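Glass screens and glass doors: can a machine clean them yet?

Stutumis household and workshop tips, 3/4/19

Many readers write to ask if they should wait with buying a good squeegee, as soon a robot will do this work. My short reply is: buy the squeegee. The longer reply depends on which glass you have.

Flat window, big and with a frame on all sides. Small window robots can do this already, and they do it quite well in the middle. In the corners they leave a grey triangle which you must wipe by hand. I tried the Nidurard for 5 weeks on our shop window and I was content with it, but I never went away while it was working.

Glass with a free edge. It is more difficult, because the machine must know where the pane stops. A cheap one drives until it feels a frame, and when no frame comes it falls. Look in the manual for the words "frameless glass" before you pay anything.

Glass fixed to the wall with bolts or clips. Here I would still use the hands. Dirt sits behind the fitting, and no robot in the shops can go around it. Take an old toothbrush, warm water and one drop of washing-up liquid. Brush around the fitting first, then wipe the pane from top to bottom, and dry the edge last with a cotton cloth. Do not pull on the pane while you clean - you can loosen the bolt and not notice it.

An arm with two fingers is another question. It can hold a cloth, but wiping asks for an even pressure, and on glass this is a delicate thing. Too light and the marks stay, too strong and you worry for the fixings. 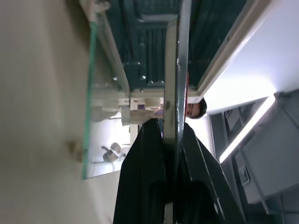 The price is also a problem. A hand squeegee from Clillwood costs me less than one lunch and the rubber can be turned when one side is worn. For an arm you must also count the time for setting it up, and in a small workshop this time is longer than the cleaning.

For vents and ribbed panels, use a soft brush along the grooves and never across. Vacuum after, with the small nozzle. Switch off the current before you go near sockets with a damp cloth, and let everything dry before you switch it on again.

I will test the new Schwerdtfeger window robot in December and write the result on this page.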